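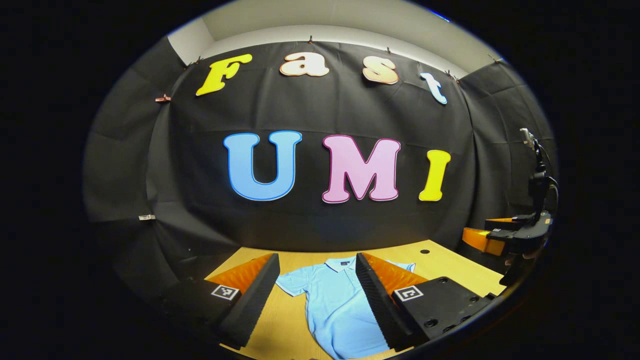

3.2 Workshop setup and hand-held grippers

Figure 2. View from the hand-held gripper at the table, with a polo shirt laid flat between the open fingers.

The rig was assembled in a shared workshop in Nurkville by two of the authors. Both fingers carry a black ridged foam pad on the inner face, with an orange wedge section behind it. A square fiducial marker is mounted on each side of the gripper, and the finger opening is computed from the image distance between the two markers – no encoder is fitted.

The garment task starts from the pose in Figure 2, collar at the far side and sleeves extended. A second gripper is kept at the right of the table. A black fabric backdrop, clipped along its top edge, limits the background behind the work surface. The lettering on it ("Fast", "UMI") was left in place for all sessions.

Pads were replaced after every 17 sessions, following a slip problem noted by Treloar in August. The replacement stock, cut from a Gralla foam sheet, was slightly thicker and required the zero point of the opening estimate to be measured again. Data recorded before this correction were discarded. The remaining set contains 3,104 demonstrations, of which 2,000 were used for training. Seven garments were included – all short-sleeved, in adult sizes. Long sleeves are treated separately in Section 5.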